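Comparing Two Controllers on a Two-Arm Sorting Bench
Posted in November by Moushumi Marikar
Print this page | E-mail this page

1. Purpose

The aim of the project was to find out whether a change of controller alone would improve the sorting of small stationery items on a bench with two arms. The arms, the grippers and the overhead view were left as they were. The two controllers compared were the Jasura unit, which the teaching laboratory already had, and the Clodance unit, which was lent to the department for the term.

Previous student work on the bench (the Goodwin report, kept in the laboratory folder) compared finger shapes and recommended the pointed fingers. It did not record the controller settings, and its results could not be repeated exactly. For that reason all settings used in the present work are listed in the appendix to the bound copy.

2. Equipment

The bench consists of a wooden tabletop with a border of black aluminium extrusion set just inside its edges. One arm is fixed to the left rail and one to the right rail. Both reach over the same working area, so either arm can in principle serve any bin, and the two can collide near the middle if the controller permits it.

Three plastic bins are used: yellow, teal and orange. The yellow bin is served by the left arm and the other two mainly by the right. The items are crayons, an orange pencil, a pink highlighter, a small eraser and three rectangular blocks in yellow, red and blue. A calculator is added as a large flat item which neither gripper is expected to lift. It serves as an obstacle and as a check on the item finder, which should leave it alone.

The camera looks down on the bench from the head position. Its height was not altered between sessions. Exposure was fixed by hand after the first trials, when automatic exposure caused the darker crayons to be missed.

3. Method

Each controller was given 30 runs. A run began with the items spread over the wood between the arms and ended when every small item was in a bin or when 5 minutes had passed. The layout was changed between runs, and the same set of layouts was used for both controllers.

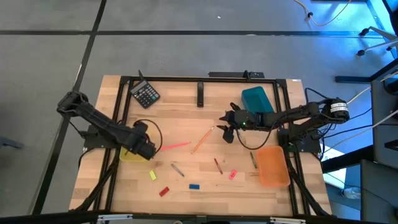 Moushumi Marikar

Three quantities were logged: the time for each complete run, the number of failed grasps, and the number of times an arm was stopped by the collision check. A grasp was counted as failed if the fingers closed and the item was not held when the arm reached its travel height. Items dropped after that point were logged separately.

The command rate was the same for both units. Finger closing force was set once, using the eraser as the softest item, and was then left alone. The wrist cables were given enough slack for full rotation. On the left arm the cable loop stands up above the wrist, and its clearance was checked by hand before each session.

4. Results

The Jasura unit completed 16 of its 30 runs within the time limit. The Clodance unit completed all but 5. Most of the difference came from waiting. The Jasura unit treats the shared middle area as a single zone and holds one arm still until the other has left it. The Clodance unit checks the distance between the arms and lets both work in the middle if they remain far enough apart.

Failed grasps were much the same for both. Crayons lying at a steep angle to the approach line were the main cause, as one finger tended to touch first and roll the crayon away. The blocks gave no trouble. The highlighter was lifted reliably when taken near its centre and tilted badly when taken near the cap.

The Clodance unit produced more collision stops — all of them short, and all cleared without help. The Jasura unit produced very few, as would be expected from its zone rule.

The calculator was left alone in every run with the Clodance unit. With the Jasura unit the item finder twice reported one of its buttons as an eraser. The finder software is common to both, so this is probably a matter of layout and not of the controller.

5. Sources of error

The position log holds 3,000 samples and then overwrites the oldest. Several of the longer runs lost their opening seconds in this way, and their path lengths have been left out of the tables. Run times were taken from a separate clock and are not affected.

The Friday sessions were held with the blinds open, the others with them closed. No effect on failed grasps could be found, but the number of runs is small.

6. Further work

The zone rule in the Jasura unit can be edited, and a version with two smaller zones should be tried before the unit is replaced. Softer finger pads from Iltberg are on order for the crayon problem. They will need a new closing force, and the eraser may no longer be the right item to set it with.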